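Household Chores Pilot: Where We Are
Progress report for Malou Gunnlaugsson, May 31, 2024 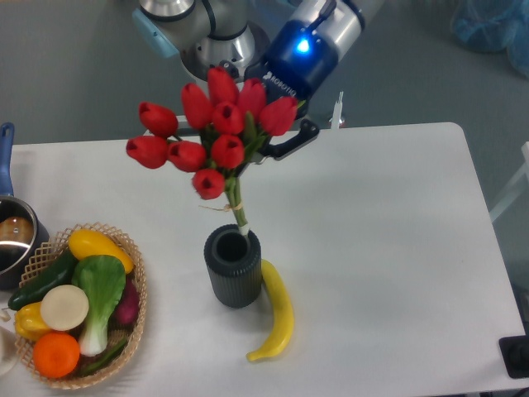

Malou, you asked me back in December whether a machine could tidy up a kitchen table yet, and I gave you a long answer that came down to "sort of." I have a better answer now, and it's still a bit of a sort of, but with numbers! Putting things into other things is where most of our time went this spring. A bowl into a sink is easy. Flowers into a vase is a real chore, the kind my mother would hand to a kid to keep them busy, and it has been the hardest item on our list. The gripper has to take the tulips by the stems, right under the heads, and bring that skinny white tip over the rim of the vase, with the basket of vegetables and the saucepan sharing the same table. Artificial tulips, by the way, so the florist line in the budget can go away.

We ran 445 attempts across all the chores on the list this period. Flowers got 81 of those, and 13 ended with the bunch standing in the vase and no person stepping in. I know how that looks next to the table-clearing results, which So-yul is writing up separately and which are much nicer. Most of the misses come at the very end. The bundle tilts a little in the fingers, the tip catches the rim, and then the arm pushes when it should back off and try again. Zhiqiang has been working on the backing-off part and I'm pretty optimistic about it (he is less optimistic, so average us).

Ju-won moved our planning software over to Dreltier in the middle of all this. We lost most of two weeks, and I'd still do it again. The old setup took forever to decide what to do after a failed grab, and we were all sick of staring at it.

Money: we spent $1,770 on replacement finger pads and props, a little more than planned. Pads wear out faster than I guessed. Grażyna has the receipts.

Could you put one of these in somebody's house today? No. I'd let it clear a table while I was in the room. I wouldn't leave it alone with a glass vase. The Skarnitz people keep asking about shelf stocking for their shop, and I think that's closer than the kitchen, mostly boxes and always the same shelf height. I'd like to give them a small trial if you're okay with moving some hours over.

Next up: more flowers, a narrower vase once the current one stops beating us, and folding dish towels, which So-yul has wanted to try forever. I need a yes or no from you on Skarnitz before we book the time.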